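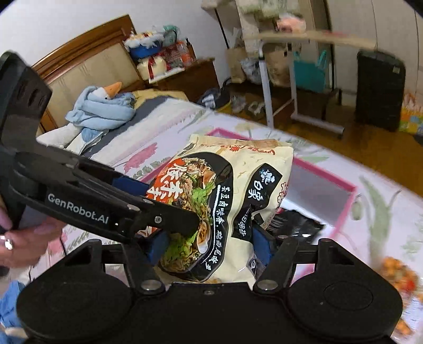 From: Hajnalka Sárközi
To: wamden-pantry
Subject: Re: [wamden-pantry] Bagged noodles, storage and rotation

Reshma Mabaso wrote:

> I have started on the shared dry goods for the Skollville house and
> need a rule for the bagged noodles. The boxed and canned items are
> simple. The bags are not. Three questions:
>
> 1. Do we decant into tubs or leave them in the original bag?
> 2. Upright or flat?
> 3. Several have Chinese text only. What goes on the shelf label?
>
> The shelf is 36 cm deep, with 9 cm less usable height at the back
> where the pipe runs. I have been sorting on the spare bed and would
> like it cleared before the September intake.
>
> Reshma

Replies in order.

1. Leave them in the original bag. Most bagged noodles with a printed bowl on the front are kits: a noodle block or bundle plus separate sachets of sauce, oil or dried vegetables. Once the parts are split between tubs, the sachets lose their date and their match. We did this at Flununa two years ago and ended up with a drawer of oil sachets that could not be assigned to anything. All of it was thrown out.

Plain dried noodles with no sachets can go in tubs. Cut the date panel off the bag and put it inside the tub facing out.

2. Upright, in an open bin, front panel facing you. Flat stacks crush the bottom layer, and people pull from the top, so the oldest stock never moves. A soft bag will lean if the row is not full. Fill the gap with a bookend or a folded dish towel. Do not clip or fold the top seal to make a bag fit under the pipe. The crimped strip is the closure, and a sharp fold across it can open a pinhole. If a bag is too tall for the back, it goes in front.

With 36 cm of depth I would run two bins front to back. New stock goes in the rear bin. When the front bin is empty, swap them. This is the whole rotation system and it needs no list.

Check the seals as you load. Hold the bag by its sides and press gently with both palms. A bag that stays firm is fine. One that goes slack and stays slack should be opened and used that week if the contents look and smell normal, or discarded if any sachet has leaked.

3. Label with three fields, in this order:

 Brand, copied as printed (for example 白家)
 What it is, in English, if known
 Date, as month and year

Copy the characters. Do not guess a flavor from the picture. The bowl on the front is a serving suggestion, and the egg-like topping and greens are usually not in the bag. This matters for allergens. If you cannot read the ingredient panel, ask on the list before the bag goes on the open shelf, and keep it in the Mao bin until you have an answer. For anyone new, the Mao bin is the gray one under the counter for unidentified items.

On dates: check whether the printed one is a production date or an expiry date. On many imported bags it is the production date, with the shelf life given separately on the back. Work out the expiry once and write only that on the label.

One correction to the old pantry sheet. It gives 100 g per person for all dried noodles. For kits, count one bag as one serving unless the back panel says otherwise. I will change the sheet tonight.

I have 4 spare bins with low fronts that fit that shelf. They can go over with the next Skollville run if you want them.

Hajnalka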